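Records Technician (Paper Archives), Molefe Site
Unumov Records Services
Posted: Wednesday, July 7, 2021
Reference: MR-114
Reports to: Raluca Anghel, Head of Holdings

Unumov stores and retrieves paper records for hospitals, law offices and local government bodies. We are hiring 2 records technicians for the Molefe site. Both posts are full time and permanent, with a start date in September.

Duties

Technicians receive incoming cartons, check the contents against the transfer list, assign shelf locations and enter them in Rarnum, our in-house catalog. Retrieval requests arrive through the same system. Standard requests are filled by the end of the next working day, urgent requests within two hours.

The post also includes:
– replacing damaged cartons and folders
– removing rusted staples, rubber bands and plastic sleeves before long-term storage
– recording temperature and relative humidity at the start and end of each shift
– preparing destruction lists for files past their retention date, for approval by the client
– scanning single files on request (flatbed and sheet-fed)

Destruction lists are checked by a second technician before they leave the site. No file is destroyed on a verbal instruction.

Requirements

High school diploma or equivalent. One year of work in a file room, library, warehouse or mail room. Accurate typing of reference numbers – applicants will be given a short test. Ability to lift cartons of up to 14 kg and to work from a rolling ladder. Previous use of Rarnum is not expected; training takes roughly 13 working days and is paid at the full rate.

Knowledge of retention schedules is useful. So is a second language, as part of the Irkusach transfer was cataloged without English titles.

Hours and conditions

Monday to Friday, early or late shift, rotating every two weeks. The storage areas are kept cool all year and have no daylight. Work jackets and gloves are supplied. Food and drink are restricted to the break room on the ground floor. The site has an elevator, but the mezzanine shelving is reached by stairs only.

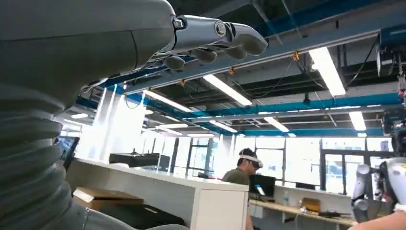 Pay is set at grade 2 of the site scale, with a review after the first six months. Late shifts carry a supplement. Paid leave follows the standard site agreement and may be taken in half days.

Because the holdings include medical and court files, appointment depends on a background check and a signed confidentiality agreement. The company pays for the check.

How to apply

Send a resume and a cover letter of no more than one page to the Molefe site office, quoting the reference above. Include contact details for one former supervisor. Interviews are held on site and last under an hour, including the typing test and a sorting exercise. Questions on the duties go to Gert Mokoena, shift lead – questions on pay and leave go to the site office.

Applications without a reference number will be returned.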